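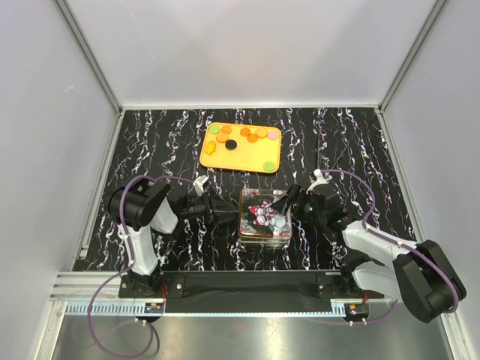

Both arms at the clear box, cookie tray behind. Porkow cell, Sundville.

Progress report, Briem two-arm packing software
Period: June
To: Risholm program office

Short version: planner is in, perception is mostly in, grip control is behind. Budget fine. One decision needed from you, see end.

1. Planner
The old setup planned each arm alone and then checked for collisions. Too slow and it gave up a lot near the middle of the mat. Replaced with one joint plan for both arms. Ran the full set of 1000 start poses in simulation over the weekend, 897 solved inside the time limit. The rest are nearly all cases where both grippers have to come in low on opposite sides of the box and the elbows run out of room. Next step is to let the planner slide the box toward the front a bit before trying again. Code for this is written, not merged.

Plan time limit is still 9 seconds. We want it lower but did not touch it this period.

2. Perception
Clear plastic is still the main headache. Depth is full of holes on the lid and the sides, and the Christmas design gets picked up as if it were a solid surface somewhere inside. Worked around it by fitting the box from its reddish border in the color image and ignoring depth there completely. Much steadier. Glare on the lower front edge still throws the fit now and then — we log these and will go through them in July.

Pieces on the tray: flat rounds are fine, in all the colors. The flower-shaped cookie and the little duck get found, but the duck's heading comes out backwards too often. Needs more labeled images. Orange rounds close to the orange rim of the tray sometimes merge with it, a mask for the rim is half done.

3. Grip control
Behind. The squeeze from two sides works in simulation but the arms do not share force readings fast enough on the real cell, so one side pushes and the other gives. Messages between the two controllers were going through the logging process (our mistake, left over from the early tests). Moved them to a direct link, timing looks better but we have not re-run the hold tests on hardware yet. No lid work until this is sorted out.

4. Tooling
- Replay viewer now shows both arms on one timeline. Saves us alot of time.
- Calibration script runs without anyone typing in offsets. Still has to be started by hand after every restart.
- Logs kept for 30 days, then only the failures. Tell us if Risholm wants them longer.
- Nightly sim run broke twice, both times a full disk. Clean-up job added.

5. Risks
Grip control slipping again would push the lid step, and the lid step pushes the full pack demo. Perception could absorb a little of that but not much, same poeple on both.

6. Needed from you
Yes or no on using a second box type in the demo. If yes we need samples in Sundville before the hold tests start, the border fit has to be redone for each print. If no we stay with the current box and put the time into grip control — our preference.

Next report end of July. Hold test results will go in that one, with the merged planner numbers.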